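Menos demostraciones, mejor elegidas

Por Golshifteh Amini

En casi todas las reuniones sobre robots que aprenden por imitación llega el momento en que alguien pregunta cuántas demostraciones hay. Si la respuesta es alta, la conversación sigue tranquila. Si es baja, alguien propone contratar más horas de teleoperación. Llevo cuatro años preparando este tipo de material, los dos últimos en Gustis, y creo que la pregunta está mal planteada. Habría que empezar por cuántas situaciones distintas contiene el conjunto.

El año pasado entregamos 3317 episodios de tareas domésticas sencillas: recoger, barrer, guardar, vaciar. El cliente estaba satisfecho con la cifra. Cuando Parviz Tabrizi se sentó a revisarlos, vio que en la mayoría el operador empezaba desde la misma postura, con el objeto en el mismo sitio y la misma luz de la mañana. El modelo entrenado con aquello repetía muy bien una sola mañana. Bastaba mover el recogedor un palmo para que la mano fuera a buscarlo donde había estado siempre.

Repetir es cómodo. Un operador que conoce el gesto lo hace rápido, se equivoca poco y llena la hoja del día. Cambiar la mesa de sitio, buscar otra escoba o arrugar otros papeles lleva tiempo, y ese tiempo no aparece en ninguna factura. Mientras se pague por episodio, se recogerán episodios. No culpo a los operadores, que hacen lo que se les mide.
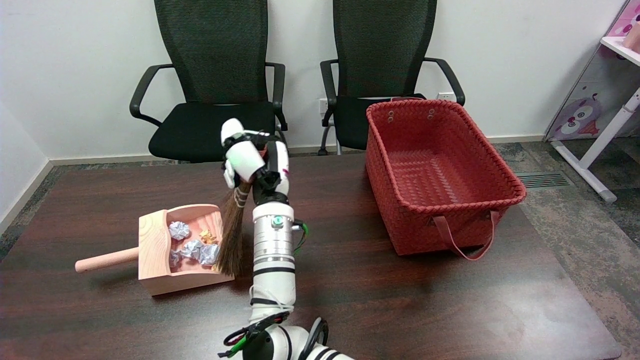 Barrer parece una tarea menor y por eso me gusta como prueba. Una bola de papel de aluminio rueda, se queda en el borde o se mete debajo de las cerdas. Dos intentos con la misma colocación inicial pueden acabar de manera muy diferente, y en esa diferencia está casi todo lo que el sistema necesita aprender. Si borramos los intentos en que la bola se escapa, como se hace todavía en muchos sitios, le quitamos al modelo la única ocasión de ver cómo se corrige el error.

Liudmyla Pavliuk, que ha formado a operadores en Doltstead, defiende lo contrario. Dice que un conjunto lleno de vacilaciones enseña a vacilar, y que conviene partir de gestos limpios. Tiene parte de razón. Una persona que duda tres segundos antes de cerrar la mano está metiendo en los datos su cansancio, o el retardo del mando, y eso no sirve a nadie. Pero una duda no es lo mismo que una recuperación. La primera se puede recortar. La segunda hay que guardarla y etiquetarla bien, con una nota escrita por quien estaba al mando, el mismo día.

En agosto probamos otro reparto. Mahsa Ahmadpour preparó 53 configuraciones de partida, cada una con su ficha, y pidió que ninguna se repitiera más de lo indicado. En total salieron 500 episodios. Costaron más por unidad y hubo quejas, sobre todo por los cambios de material entre toma y toma. El modelo que salió de ahí se defendió mejor con objetos desplazados que el anterior, con mucho menos material. No pretendo que un solo ensayo zanje la cuestión. Me parece suficiente para dejar de pedir volumen por costumbre.

También habría que hablar de los fondos. Muchos laboratorios recogen datos delante de una tela lisa y luego se extrañan de que el robot se pierda en una oficina con sillas, enchufes y cables. Un fondo corriente molesta al que revisa las grabaciones, pero se parece más al sitio donde se va a usar la máquina.

Lo que propongo es modesto. Que los contratos fijen un número de situaciones además de un número de episodios. Que se pague la preparación de la mesa como trabajo. Que los fallos recuperados se entreguen en carpeta aparte y no se tiren. Y que quien pide los datos pase al menos una jornada manejando el brazo. Jamshid Kazemi lo hizo antes de firmar el último encargo y cambió tres páginas del pliego esa misma tarde.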